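Flidis Teaching Garden
Irrigation and Tool Storage Inspection Checklist
Site: Rernham, lower beds and potting shed
Inspection date: June 29, 2020
Previous inspection: March
Ratings: S (satisfactory), A (action required), N (not applicable)

Section 1. Water supply and drip lines

1.1 Main shutoff valve turns freely and is labeled. S
1.2 Backflow preventer in place, no leaks at the joints. S
1.3 Drip lines pinned down along all paths. A
Comment: Two pins are missing beside the bean bed and the line lifts when stepped on. Replace before the bed is next used by visitors.
1.4 Emitters clear and flowing. A
Comment: Flow is weak at the far end of the tomato row. Flush the line and clean the filter screen. The screen was last cleaned in March and should be cleaned monthly during the growing season.
1.5 Hoses coiled and hung when not in use. S
1.6 Rain barrel lids fastened and screens free of holes. S
Comment: Barrel water remains restricted to ornamental beds. The sign is faded but can be read.
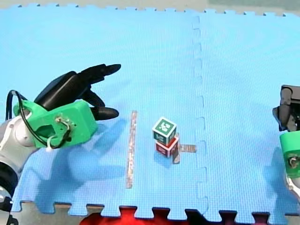
Rernham site: Regarding item 1.4, we flushed the tomato row after receiving the draft report and the flow has improved, but the last emitter still drips slowly. We ask that the item stay open until a new one can be fitted. The filter screen has been added to the monthly task sheet.

Response: Accepted. Item 1.4 remains at A.

Section 2. Hand tools and cutting tools

2.1 Pruners and loppers locked closed in storage. S
2.2 Blades clean and free of heavy rust. A
Comment: Three pairs of bypass pruners have sap buildup. Clean, oil, and test on scrap wood before returning them to the rack.
2.3 Handles sound, with no splits or loose heads. A
Comment: One digging fork has a cracked handle. It has been tagged and removed from use.
2.4 Long-handled tools stored upright with points and tines facing the wall. S
2.5 Gloves available in adult and child sizes. S 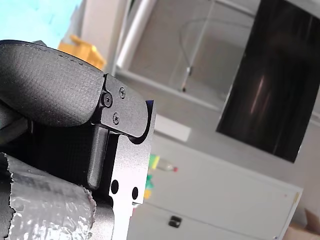

Close view: black pad and bracket, with three screws.

Section 3. Fertilizers and garden chemicals

3.1 Cabinet locked and key held at the office. S
3.2 All products in original containers with labels that can be read. A
Comment: A bag of Prireo tomato feed has torn along the top and the directions are partly missing. Dispose of it under the county rules — do not move the contents to an unmarked tub.
3.3 Liquids stored below powders. S
3.4 Spill kit complete. S
3.5 Seed treated with fungicide kept apart from untreated seed. N

Section 4. Paths and raised beds

4.1 Path surfaces level and free of trip hazards. S
4.2 Bed boards firm, no exposed nails or splinters. A
Comment: The corner post on the Lemieux bed has worked loose. Refasten it and recheck after the first heavy rain.
4.3 Stakes and canes capped at eye level. S

Items marked A are to be signed off by the site before the next inspection. A copy of this checklist is to be kept in the potting shed.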